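件名: Re: [grip-hikaku] 平行二指と三指の比較、シミュレーション側の条件について

グリッパ比較の件、シミュレーション側を担当している者です。返信が遅くなりました。先に元のメールを引用し、そのあとに順に書きます。

> 実機側の担当です。前回の打ち合わせのあと、Gasten の平行二指と Bronden の三指を
> 同じアームに付け替えて、小物の把持を試しました。
>
> 姿勢を固定した条件では、どちらも差がほとんど出ません。
> 差が出るのは、対象物のすぐ隣に大きな箱を置いたときです。
> 三指は開いた指が箱の側面に当たることがあり、アプローチの角度を変えないと入りません。
> 二指は開閉方向を箱の面と平行にすれば入りますが、手首を回す余裕が
> 関節限界の近くで足りなくなります。
>
> 質問が三つあります。
>
> 1. シミュレーションでも箱を隣に置いた条件を回しているか。
> 回しているなら、箱と対象物の隙間をどう決めているか。
> 2. 照明と背景は固定か、変えているか。実機側は蛍光灯の下でしかやっていません。
> 3. 手先カメラと固定カメラのどちらを主にして比較するつもりか。
>
> コントローラは Tymoshchuk のものを使っています。周期は 800 Hz です。
> シミュレーション側と合っていないなら教えてください。

1 について。

回しています。箱を隣に置く条件は、こちらでは「隣接あり」と呼んでいて、各グリッパにつき 40 試行を一組にしています。箱の寸法は固定、対象物は小さい部品を模した形状を使い、把持点は上から与えています。アプローチは鉛直下向きの一通りだけです。実機側のように角度を変える処理は入れていません。

隙間は、箱の側面から対象物の最も近い点までの距離で指定しています。最小の条件は 9 mm で、最大は 24 mm です。その間は乱数で決めています。最小の条件では三指がほぼ毎回箱に触れます。二指は開閉方向の与え方によって結果が分かれ、箱の面に直交する向きだと片側の指が箱の上面か側面に当たります。平行な向きなら当たりません。この点は実機側の観察と一致しています。

ただし、接触の判定には注意が必要です。こちらでは指の衝突形状を凸包で近似しているので、実際の指より少し太く扱われます。Bronden の三指は関節の裏側に窪みがあり、凸包にするとその窪みが埋まります。三指に不利な条件になっている可能性があるため、次の組では分割した形状に差し替えて回し直します。差し替え前の結果は表に入れないでください。

2 について。

背景は変えています。廃工場、倉庫、屋外、何もない灰色の部屋の四種類で、照明は背景の環境光に合わせて自動で決まります。台の色も変えていますが、隣接ありの条件では青に固定しました。箱も対象物も灰色系なので、台まで灰色にすると固定カメラの画像で輪郭が取れなくなるためです。

廃工場の背景での一枚を貼ります。
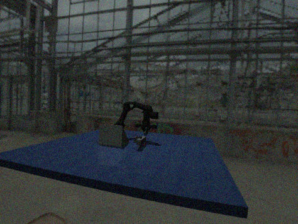
図1 隣接あり、背景は廃工場。青い台の上、灰色の箱の右隣が対象物。グリッパはその上。

見てのとおり、アームとグリッパはほとんど黒くつぶれています。背景の窓側が明るく、手前に光が回っていません。対象物は上の部分こそ白っぽく出ていますが、側面は暗く、形の判別は難しいです。青い台には影が右に長く伸びていて、対象物の手前にも短い影があります。画面全体に粒状のノイズも乗っています。

物理の計算は背景に影響されないので、把持の成否そのものは四種類とも同じになります。違いが出るのは、画像から対象物の位置を推定させた場合です。廃工場では、影を対象物の一部として拾う誤りが目立ちました。推定位置が影の側へ引かれ、その分だけグリッパが対象物からずれて降ります。平行二指はこのずれを開き幅で吸収できる向きとできない向きがあり、三指は向きによる差が小さいです。箱がなければ三指のほうが位置ずれに強い、という以前の結果とも合います。

したがって、比較表は「位置を真値で与えた場合」と「画像から推定した場合」に分けます。一つの表に混ぜると、グリッパの差なのか推定の差なのか読めなくなります。実機側も、できれば対象物の位置を治具で決めた試行と、カメラで決めた試行を分けて記録してください。

照明については、蛍光灯の下だけで構いません。実機側で無理に暗い条件を作る必要はないと思います。こちらで実機側の部屋に近い背景をもう一つ追加します。天井灯の位置と高さ、灯具の本数を教えてもらえれば、それに合わせます。

3 について。

主は固定カメラにするつもりです。理由は二つあります。

一つは、三指を付けると手先カメラの視野の下半分がかなり指で隠れることです。カメラの取り付け位置を外側にずらせば見えますが、隣接ありの条件ではその取り付け部が箱に当たります。二指のほうは今の位置で問題ありません。グリッパごとに取り付け位置を変えると、カメラの条件が揃わなくなります。

もう一つは、こちらの手先カメラのモデルが古いことです。レンズの歪みを入れていません。実機の画像と並べて比べる段階ではないと判断しています。

ただ、固定カメラにも弱点があります。図1のようにアームが台の上へかぶさる姿勢では、見る方向によってグリッパと対象物が重なります。箱の裏側に対象物が入る配置だと、ほぼ見えません。固定カメラを二台にして、箱の左右から見る案を考えています。実機側で二台目を置けるかどうか、置ける場合の高さの上限を知らせてください。三脚でも構いませんが、試行の途中で動かない固定方法にしてほしいです。

コントローラの周期について。

合っていません。こちらの物理計算は 800 Hz より細かい刻みで回していますが、指令を更新する側はそれよりずっと遅い周期です。自由空間の動作では差は見えません。問題になるとすれば、指が閉じて対象物に触れた直後です。こちらでは力の制限に達してから指令が止まるまでに遅れがあり、軽い対象物だと閉じる途中で押されて箱の側へ寄ります。

指令側も 800 Hz に合わせる方向で直します。計算時間は延びますが、隣接ありの条件に限れば許容できます。Tymoshchuk の設定ファイルをそのまま読めるか試したところ、速度制限と加速度制限は読めました。把持力の項目は単位の扱いが分からず、読み込んでいません。実機側で使っている値を、単位を付けてこのリストに流してもらえると助かります。

アームの比較について。

以前の議題に出ていた Flaltanby のアームは、今回の比較から外します。モデルは手元にありますが、手首の関節限界が資料と合っておらず、どちらが正しいか確認できていません。引用部分にあった「手首を回す余裕」の話は、まさに関節限界の値で結論が変わるところです。値が確定してから別に回します。

実機側で関節限界の近くになった姿勢のログがあれば、今のアームの分だけでも送ってください。同じ姿勢をこちらで再現し、二指の開閉方向を箱と平行にしたときの余裕を計算します。関節角だけで足ります。画像は不要です。

こちらの作業の順番です。

・三指の衝突形状を差し替える
・指令の更新周期を合わせる
・隣接ありの条件を二指、三指とも回し直す
・固定カメラを二台にした配置を作る

最初の二つは 11 月の前半に終わる見込みです。回し直しの結果は、成否だけでなく、箱との接触の有無と、閉じたあとの対象物の移動量も出します。書式は前回と同じです。列が二つ増えるので、集計用のスクリプトを使っている方は読み込み部分を確認してください。

実機側にお願いしたいことは、灯具の位置、二台目のカメラの可否、把持力の値と単位、関節角のログの四点です。揃ったものから送ってもらえれば、順に反映します。

シミュレーション側担当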